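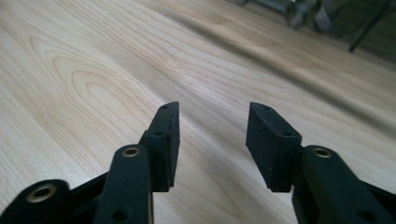
Britt-Marie Nyberg wrote to me in August that the pads were the first thing to go on hers, and that I should check the pivots before paying for anything else. I had already ordered the kit by then, but I did check the pivots, and she was right about them. More on that below.

The product is the Tirkard service kit for the hand-held two-finger gripper. It costs $257 and comes in a flat box with a printed sheet. You get a pair of finger pads, a bag of bushings, screws, a small press tool for the bushings, and a plastic gauge for setting the two fingers square to each other. There is no grease and no spare trigger return spring. I asked the dealer, Åberg, about the spring and was told it is sold separately.

My gripper gets used most working days at a wooden table, picking up small parts and setting them in clear plastic bins. It wasn't broken when I ordered the kit. It had play in the fingers, and one pad closed a little ahead of the other, so thin items turned as they were gripped.

Taking it apart

Set aside a morning. The sheet says an hour, and I think that is possible the second time. The outer covers come off easily. The arms are less obvious, as the links look alike on the left and right but are not the same part, and the sheet shows only one side. I put a piece of tape on each one with L or R on it.

The screws holding the pads are small and go in from the top face, two per pad. Mine had thread locker on them from the factory and one of them needed some heat from a soldering iron before it would move. Use a good driver. The one I had in the drawer was worn and started to round the head, so I stopped and bought another.

The old bushings push out with the press tool. It is a plain threaded bolt with two collars and it does the job well. I would have paid for this part alone. Last year I tried to do the same thing with a vise and a socket and cracked a link.

Wipe out the bores before pressing the new ones in. Black dust collects in there, and on mine it had packed into a ring at the bottom of the bore. The new bushings went in straight on the first try except for one, which started crooked. I backed it out and went again with no harm done.

Fitting the pads

The new pads have the same shape as the old ones and the holes line up. The face is a bit softer than what I had. Edvin Solheim has fitted the Uritz pads to his and says they are harder and last longer, but they slip on smooth plastic. I haven't tried them. For clear, slick pieces I want the softer face, so I stayed with Tirkard.

Leave the screws loose enough that each pad can still shift. Fit both, close the fingers gently on the gauge, and then tighten. If you tighten one side fully first, you will chase the angle on the other side for a long time. I know this from doing it.

Both faces should meet the gauge flat from top to bottom. Mine had a sliver of light at the top on the right side. A quarter turn on the lower screw closed it.

Then open the fingers all the way and look at them over a plain surface, with nothing in between. It is easier to judge whether they open evenly when there is only the table behind them. Do this in decent light. With a strong reflection coming off the tabletop I find it hard to judge the inside edges, so I move along the table until I'm out of it.

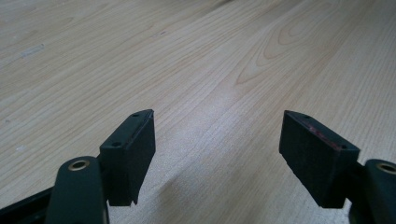
Setting the opening

There is a stop screw inside the body that limits how far the fingers open. The sheet gives no setting for it, only a note to leave it alone unless needed. After new bushings it was needed. The play had been hiding a stop that was set too far out, and with everything tight the linkage bound slightly at the end of its travel. You feel it as a small catch when you let go of the trigger.

I turned the stop in a little at a time until the catch went away. Then I opened and closed the gripper 100 times by hand and checked it again with the gauge. It held. Teodor Söderlund tells me he does the same run and then retightens every screw, and I have started doing that too. One pad screw took a bit more on the retighten.

How it grips now

Better than before, and close to how I remember it new. The two pads come in together. Thin, tapered pieces are the real test for me - they are wider at one end, so any twist in the fingers makes them swing. I leave clear space on both sides before closing and bring the fingers in slowly. The piece stays where I put it now, where the old pads used to turn it.

Clear bins and sheets are still awkward. The pads have no trouble with them, but I do. It is hard to see where an edge is when everything behind it is pale or see-through, and no kit will fix that. Go slower near the walls of the bin.

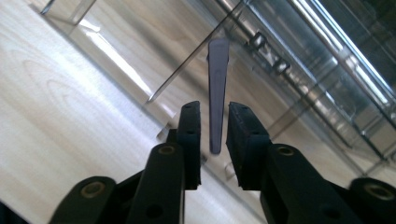
Looking after it

I wipe the pads with a damp cloth at the end of the day and let them dry open. No solvent. Kanyarat Chantharasri used alcohol on hers for a month and the faces went shiny, and shiny faces slip.

For the pivots I use one drop of Teso light oil on each, wiped off right away. Too much oil finds its way down to the pads. Tirkard's sheet says to run the bushings dry, so you are on your own if you follow me on this.

Complaints

The sheet needs a drawing of both sides. The screws should come with spares, since they are easy to drop and black on black is no fun to look for inside the body. The price is high for what is in the box, and you can't buy the press tool separately. I asked.

Would I buy it again

Yes, for the press tool and the gauge, if you don't own them already. For a second service I would buy pads and bushings loose from Åberg, who list both, and keep the tools from this kit. If your pivots are still tight and only the pads are worn, skip the kit and get the pads.

Four stars out of five. Delivery took nine days, and the box had a dented corner, but the contents were fine.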